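HIS 323: Small Towns and Their Water
Unit 8 handout: Who paid for the pipes?
Instructor: Rajeshwari Sundaram

Read this before the seminar and bring the Kurup chapter with you.

Until the 1870s most households in Trundale carried water from shared pumps. The pumps belonged to the parish, and repairs were paid for out of the poor rate. A dry summer meant long lines and a good deal of complaint in the vestry minutes.

Grimside went a different way. A private company, Jarman, bought the spring above the town and sold water by the year. Rents were set by the number of rooms in a house, so a lodging house paid more than a family of the same size.

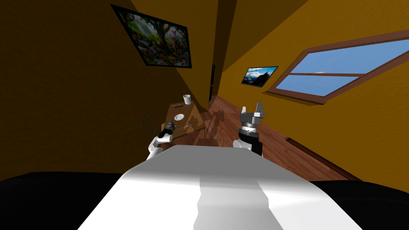

Interior view with yellow walls.

Elango Kurup argues that the room charge shaped how people built. Owners took down partitions before the assessor came and put them back later. He bases this on 18 appeals in the Grimside rate books. Look at how much weight he puts on them.
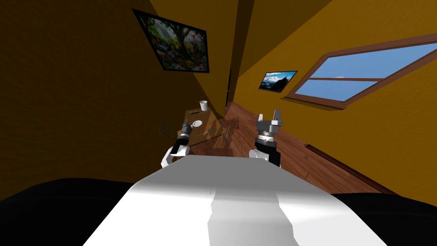

Public ownership

Trundale bought out its last private well in the 1880s and borrowed to lay mains. The loan ran for longer than the pipes lasted. Bekgate copied the plan but charged shops and houses at separate rates, and the shopkeepers fought it for years.

Keep two kinds of cost apart when you read the accounts. Capital costs cover land, mains and the reservoir. 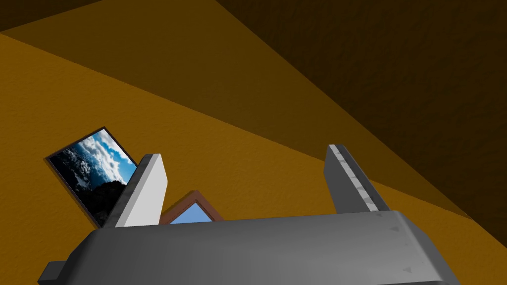
Running costs cover wages, coal for the pumps and repairs. Town clerks often moved items from one column to the other in an election year, so compare at least 2 years before you draw anything from a single total.

Terms to know: poor rate, vestry, assessor, sinking fund, standpipe.

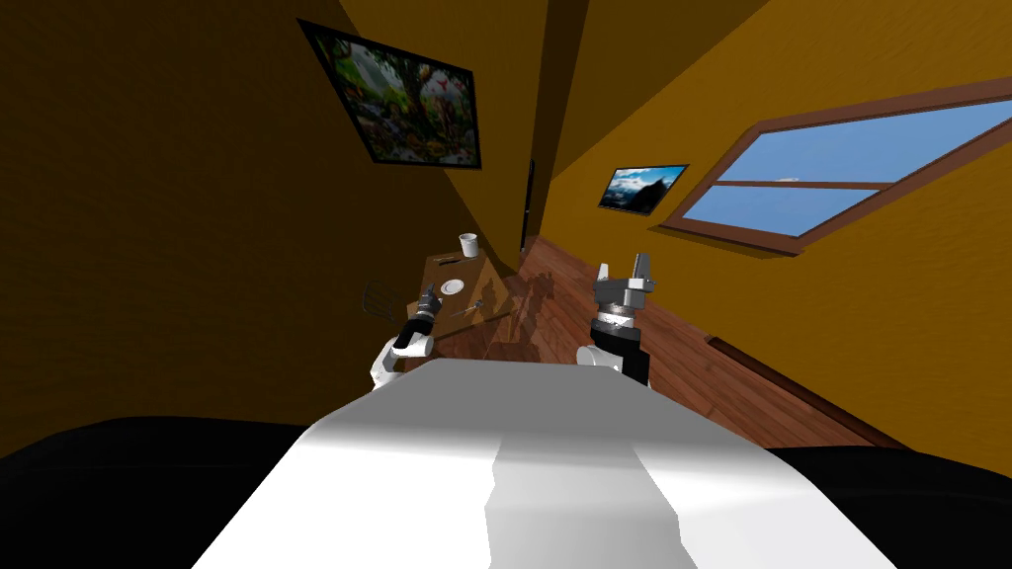
Room interior with a wooden table and a small picture on the wall.

For the seminar, write one page on whether the Grimside room charge was fair to tenants. Use the rate books as well as the chapter. Pages are due at the start of class.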